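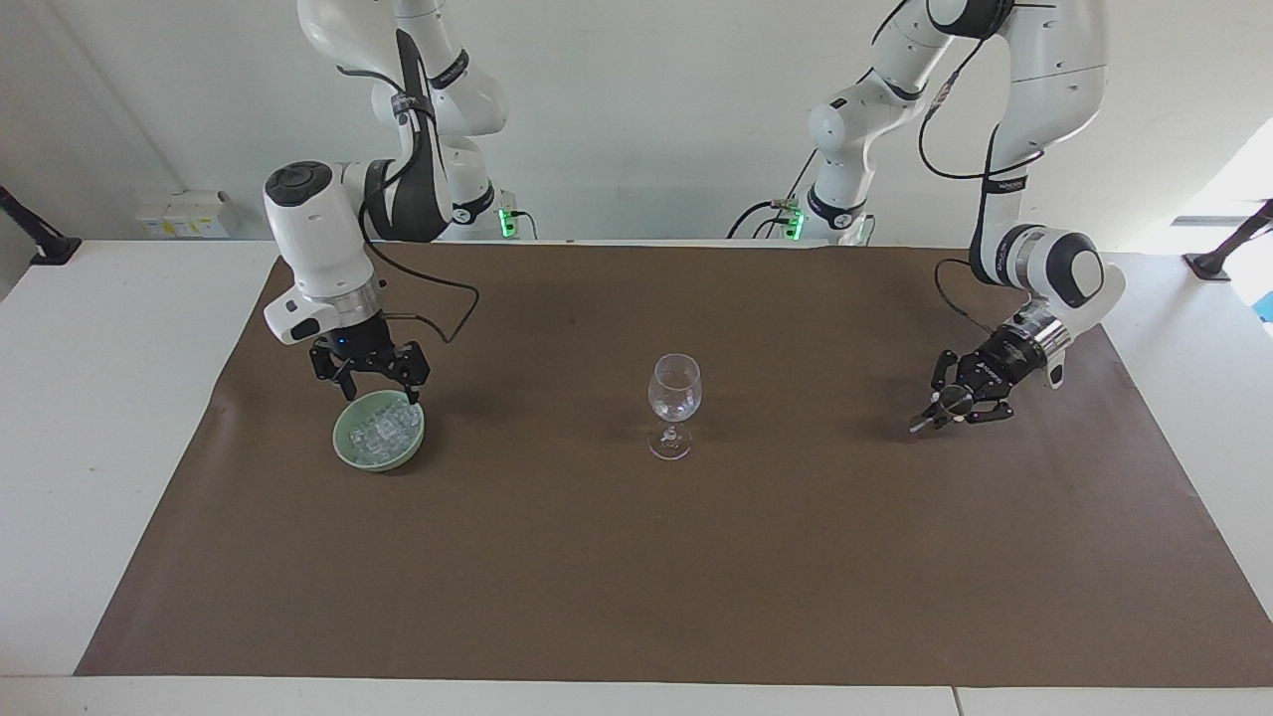

Figure 1. A pale green ceramic bowl on brown paper.

CERAMICS AND GLAZE CHEMISTRY
Handout 5: Color, Fit and Food Safety in Household Glazes
Prepared by Houda Bensaid. Revised 2018-01-28.

Purpose of this handout
This handout supports the lecture on glazes for tableware. Students should read it before the session and bring it to the studio. The section on testing will be needed again for the written report.

1. What a glaze is
A glaze is a thin layer of glass that is melted onto a clay body in the kiln. It is made from three groups of material. Silica forms the glass. Fluxes, such as calcium, sodium and potassium compounds, lower the temperature at which the silica melts. Alumina, usually supplied by clay, stiffens the melt so that it does not run off the pot.

Recipes in this course are written so that the base materials add up to 100. Colorants and opacifiers are listed after the base and are added on top of it. A recipe calling for 2 percent copper carbonate therefore has a total above 100. Students who convert these recipes to a full batch should check their arithmetic with a partner before weighing. For a standard bucket the studio uses 2,000 grams of dry base.

2. Sources of green
Copper gives green in most glazes fired with enough air in the kiln. The same metal can turn red when the kiln is starved of oxygen. Chromium oxide gives a flat, opaque green and is strong even in small amounts. If tin is also present, chromium may shift toward pink. Small amounts of iron in a reduction firing give the soft gray-greens known as celadon.

The shade of a finished piece is not enough to identify the metal that produced it. Two bowls that look alike on the shelf may have quite different recipes, and the written record must travel with the work.

3. Glaze fit
Clay and glaze both shrink as they cool. When the glaze shrinks more than the clay, it is pulled tight and may develop a network of fine cracks, called crazing. When it shrinks less, it is squeezed, and flakes may lift from rims and handles. The second fault is called shivering and is the more serious of the two for tableware, as sharp pieces can fall into food.

Crazing may appear at once or after several months. The Masilela clay body used in the first term is prone to it with high-sodium glazes. Students who prefer such glazes should use the Prumia body or raise the silica and test again.

4. Testing for food use
A glaze that looks sound may still release metals into acidic food. Copper deserves particular care, and adding too much of it can upset an otherwise stable glaze. Each student will carry out the following tests on a fired tile:

Vinegar test. Stand half of the tile in white vinegar for three days. Rinse, dry and compare the halves. Any change in color or gloss is a failure.
Scratch test. Draw a steel knife across the surface under firm pressure. Record any mark that does not wipe away.
Freezer test. Chill the tile overnight, then place it in hot water. Wear eye protection. Inspect for cracks with a hand lens.

Passing these tests does not prove that a glaze is safe. Work intended for sale must be sent to a laboratory for a leach test.

5. Required work
Reports are due to Lindiwe Botha at the departmental office. Each report must include the recipe, the firing record, the tile number and the results of all tests, including failed ones. Students who began the course in September may use their earlier tiles.

Reading: course reader, pages 56 to 71.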